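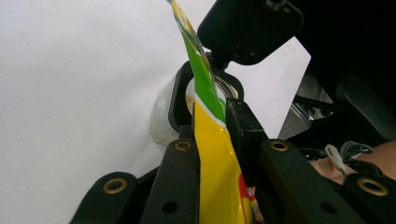 Wednesday
Imtiaz Biswas

4. Snack pouches and other soft packs

This section covers bagged snacks, pouches, anything in plastic film that crumples. Boxes and cans are section 5. Read 4.1 before you open a carton, it saves redoing the table.

4.1 Setting up the table

1. Clear the table. Wipe it, let it dry.
2. Lay one large sheet of the pale packing paper. One sheet, not two overlapped, pouches catch on the seam.
3. Smooth it from the middle out. Folded corner is fine. Bare wood at the side is fine too, just keep packs off it.
4. Carton on the floor to your left. Empty Brokunham tray to your right.
5. Intake sheet and a pencil within reach. No pens near the film, ink doesn't come off.

Note: change the paper when it gets greasy or torn. End of shift at the latest, even if it looks OK.

Caution: no box cutters on this table. Open cartons on the bench by the door. Agnes Hedlund has the spare cutters if yours has walked off.

4.2 Taking a pouch out of the carton

1. Take one pouch at a time. Never a handful.
2. Hold it by the body, a little below the middle. Not by the top seam. Top seams are the weak spot on nearly everything we get.
3. Lift straight up. If it snags, put it back and free the one next to it first.
4. Set it down flat in the center of the paper.

Light pressure only. The film should crease where you hold it and no more. If you feel the contents crunch, you're squeezing to hard.

Caution: a pouch that is already flat when it comes out goes straight to the Hold bin. Don't press it to check. Pressing is how we ended up sweeping crumbs all through January.

4.3 Finding the barcode

Most soft packs carry the code on the back, near a seam or next to the printed text. On a bulging pack it curves with the film and the scanner won't like it.

1. Turn the pouch over, back side up.
2. Find the white label area with the bars. Could be sideways or at a slant, depends how the pack landed. Doesn't matter.
3. With two fingertips, ease the wrinkles outward from the bars. Outward only. Pushing in makes a ridge.
4. Tilt the pack until the shine moves off the code.
5. Scan. One beep = good. Two = already on the list, see 4.5.
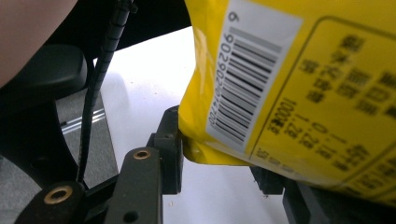
Fig. 4-2. Barcode on a yellow pack, beside the boxed Chinese text. Number starts 6902902.

No beep after three tries, key the number in by hand:

1. Read all the digits left to right along the code, including any single digit printed apart from the rest. People miss that one every time.
2. Type into the Forkex window, no spaces.
3. Press Enter, check that the name on screen fits the pack in front of you.
4. Name is wrong: clear it, type again. Still wrong, put the pouch in Hold with a slip.

Note: you don't need to read the text in the box to do intake. Packs in languages you don't read go through the same as any other. If a date is needed and you can't find it, leave the column blank and initial it. Haque fills those in later from the supplier list.

4.4 Turning and checking the front

1. Use both hands. One at each side of the pack, or one at the side and one low down.
2. Turn it on the paper, don't lift and flip. Flipping drops everything to one end and the pack won't lie flat after.
3. Look over the front: splits, holes, stains, print rubbed off.
4. Run your eye down both side edges and the bottom seam.
5. Creases are OK. Crumpled is OK. Open is not OK, ever.
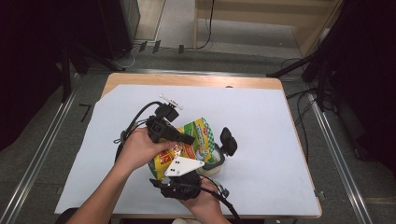
Fig. 4-3. Both hands at the pack, middle of the paper sheet.

Caution: if you find a hole, stop. Don't tape it. Bag the pouch, write the shelf number on the bag, Hold bin, new sheet of paper before the next one.

4.5 Duplicates

Two beeps means the code is on today's list. Usualy that's just a second pouch of the same thing.

1. Press +1 on the Forkex window.
2. Don't scan again, it beeps at you forever.
3. Put it in the tray with its twin.

4.6 Filling the tray

1. Stand pouches on their bottom seam, fronts facing you.
2. 11 to a tray. Fewer if they're fat. Lid has to close without pushing.
3. Same item together. Mixed flavors need a card divider.
4. Zedo label on the short end, tray number on it. Numbers for soft packs start at 142.
5. Tray to the rack, middle shelves. Nothing stacked on top.

Last tray of the day can go up part full. Write PART on the label, big.

Hard packs: go to section 5.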